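About Us -- Edance Whiteboards & Display

Reading time: 3 minutes
Print this page | E-mail this page

Edance sells, hires and resurfaces whiteboards. We have been asked at parties whether there is more to it than that, and there is a bit more. We also do the stands.

The business was started by Jabari Masanja, who had spent a good part of his working life in meetings and noticed that the board was generally the worst thing in the room. It was grey, it wobbled, and somebody had once used the wrong marker on it. He bought three second-hand boards, fixed them up in his garage and sold them to a dance school, a dentist and his brother-in-law. The brother-in-law still owes him for his.
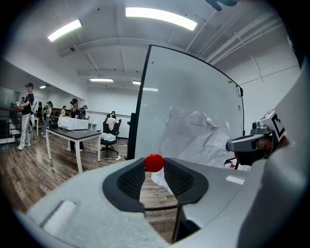
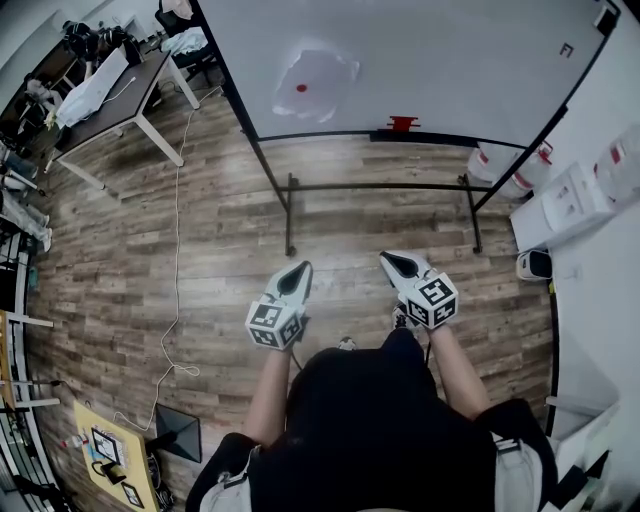

White boards and crumpled sheets.

These days we work out of a unit behind the tile shop, with a proper loading bay and a kettle that belongs to everyone and is descaled by Jabari. We look after 145 regular customers, mostly schools, clinics, council offices and sporting clubs, plus a few people at home who like a very large shopping list.

What we make

The Serrano is our mobile board. It has a black metal stand, lockable castors and a surface you can wipe clean with a dry cloth, provided you do it this year. Most of our hire fleet is Serranos. They go out for training days, elections of club presidents and one very organised wedding, where the seating plan changed colour four times before the entrée.

The Vavau is the wall-mounted one. It is 968 millimetres high, a figure we arrived at by measuring the gap between the skirting and the bottom of the noticeboard at our first big school job. It has turned out to suit most walls, or most walls have been too polite to say otherwise.

The Predard is a tabletop board for small groups. It was Jabari's idea and he is very fond of it. We have plenty in stock.

Resurfacing

If your board has gone cloudy, please ring us before you try anything you read online. We've seen toothpaste, hairspray, car polish and, at a footy club that shall remain nameless, the abrasive side of a kitchen sponge. Permanent marker usually comes off. Scratches don't, and neither do last year's fixtures if they've been sitting in full sun since May.

When a board is past saving we take it away, keep the frame if it's straight and put a new face on it. We've done 1351 of these so far. Jabari keeps the tally on a whiteboard, naturally, and there was a tense afternoon when a new starter gave it a wipe.

A word about paper

People tape paper to whiteboards. We used to argue with them -- there were leaflets -- and we have since given up. Butcher's paper, tracing paper, the agenda, the roster, the poster about the fridge: it all ends up there. Use magnets or clips if you can. If you must use tape, peel it off slowly and on the same day, and don't go at the leftover gum with a ruler. We sell a remover that smells of oranges and works better than the ruler.

Every board we deliver comes with a handful of small magnets. They will go missing. More are available at the counter for a gold coin, and we don't ask questions.

Visiting

You're welcome to drop in and try the boards out. Bring the markers you normally use, as brands behave differently and it's better to find out on our board than on yours. Parking is at the rear. The spot beside the bins looks free but belongs to the tile shop, and they have strong feelings about it.

Deliveries leave at 7.30 am, so ring the afternoon before if you need to change an order.

Contact us | © Edance Whiteboards & Display | Back to top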